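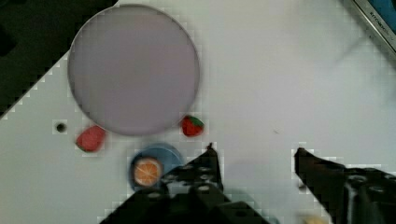

Call for participants: remote arm operators, Rikimari teaching kitchen

Rikimari invites adults living in or near Pluravville to take part in Minja, a study of how people guide a robot arm through small kitchen tasks. Each participant will steer the arm by remote control, moving toy fruit and light tableware on a white worktop. The arm's movements are recorded and used to train it.

Participants attend 7 sessions at the Tondanness building, beginning in March. There are 27 places.

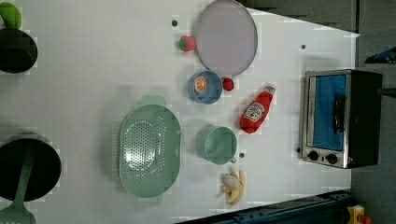 Do I need previous experience with robots?
Previous experience is not required. The first session is given over to practice with the hand controls.

Applicants must be 18 or over and able to sit at a control desk for an hour - breaks are provided. Travel costs within Pluravville will be repaid. 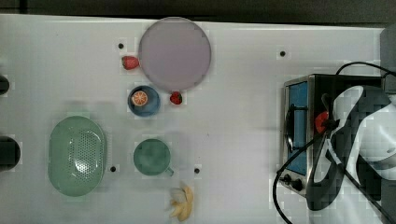

Victor Odera
Study Lead, Minja

Applications should be made in writing to Rikimari, Tondanness, quoting reference 1341. Please state which hand you prefer to use and whether you are free on weekday mornings.

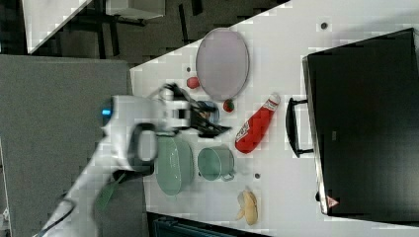

Letters need not exceed 200 words. Applicants offered a place will receive a consent form, which must be signed and returned before the first session.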